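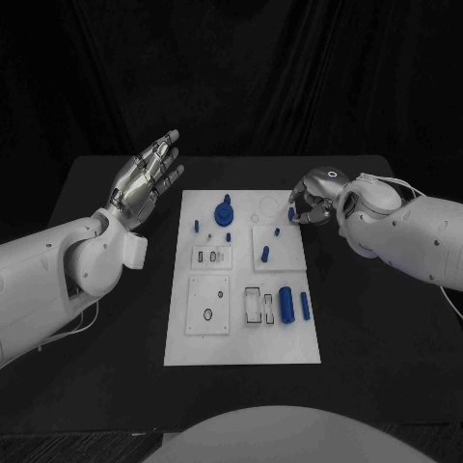

Clustavholm Web Club - Members' Help Board

Moving four sites onto one multisite install - worth it?
Ea Bergmann
I run four small WordPress sites. Our host, Kilel, says merging them into one network will save me hours. I doubt it. One has over 2,000 posts and its own shop plugin. Has anyone done this and been glad?

Valdemar Bjarnason
Yes, works fine. Just do it.

Auður Bundgaard
I'd want to know what Kilel charges for the bigger plan first. Updates do get quicker, but a bad plugin can take down all four sites at once - I lost an evening to that in January.
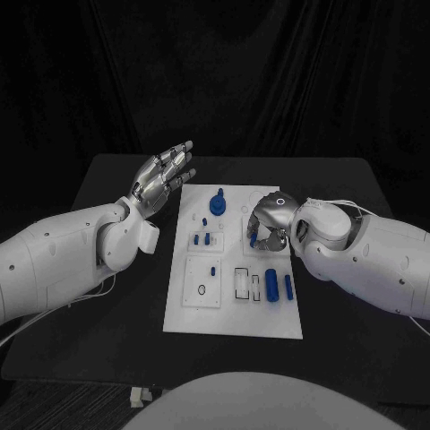
Leave the shop where it is and move the smallest site on its own. Check the image links by hand, whatever the import tool tells you. And keep a full backup somewhere Kilel can't touch.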